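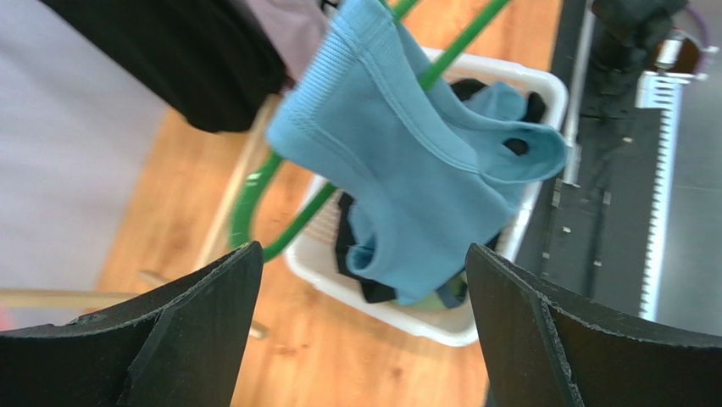

4.3 Checking the garment mask before you enable grasping

The Vilela planner will plan a grasp on any mask you give it, good or bad. A high confidence score tells you the segmenter is sure of itself and very little else. Look at the overlay yourself.

1. Open the wrist view in Ramum and pause the planner.

2. Turn on the mask overlay. The blue garment should be one region. If the fold over the basket rim comes up as a second item, raise the merge setting one notch and run it again.

3. Check the green hanger. It passes behind the cloth and comes out again higher up, so the segmenter often returns two or more pieces. Link them by hand under Objects > Join.

4. Look at the black fabric in the basket. Dark cloth gives poor depth. If the depth layer shows holes there, set the region to "avoid". Do not use "fill". Fill makes up a surface, and the planner believes it.

5. Step through the first 5 grasp candidates. Reject any that close on the hanger and the ribbed band together.

Caution: The default force limit was tuned on towels. Set your own before working with knits.

Note: The release notes say step 3 is automatic as of November. Hauwa Bassey ran 300 saved views through that build and still had to join hangers by hand. Keep doing it until your own logs say otherwise.

6. Save the mask and resume the planner at low speed.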